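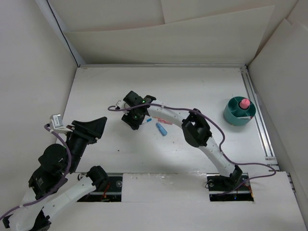
Issue 19, page 13

Rules for Robots (and for the People Near Them)

A robot arm is a machine that bends at its joints, a bit like your own arm does at the shoulder, elbow and wrist. At the end there is usually a gripper, the part that picks things up. The two arms on this page share one white table, with a marker lying on it and a teal container standing off to one side.

An arm like this does not know you are there unless someone has given it a way to find out. It goes where its program sends it. So people who work with robots follow rules, and many of the rules are written down as standards.

What is a standard?

A standard is a set of instructions that a lot of people have agreed to use. A standard for robots can say how a machine must stop or what warnings should be printed on it. If a company in one country builds an arm and a school in another country buys it, both can read the same pages and know what to expect.

Rules for the people

Keep out of the robot's reach while it is switched on. Its reach is all the space the arm could get to, including places it isn't pointing at right now. A folded arm can unfold.

Know where the stop button is before you start. On most robots it is big and red. Anyone in the room may press it, and no one should get in trouble for pressing it.

Tie back long hair. Take off scarves and dangling bracelets.

Ask an adult who knows the machine before touching any part of it, even when it is standing still. A robot can be waiting for its next instruction.

Rules for the table

Two arms over one table could bump into each other. Programmers can give each arm its own area, or make one wait while the other works.

Cables need care too. The purple cable on the right-hand arm runs along the top of it and has loops in it. A cable on a moving arm needs enough slack to let the joints bend, but a loop that hangs too far can catch on something.

Small lights can carry messages. There are two green ones on the right-hand gripper. Colors don't mean the same thing on every machine, so look them up in the manual.

Try it

Draw a robot arm on a table. Now draw a line around everywhere it could reach. Where would you put the stop button?

Words to know

Gripper: the part of a robot that holds things.
Joint: a place where the arm bends or turns.
Slack: extra length in a cable or rope.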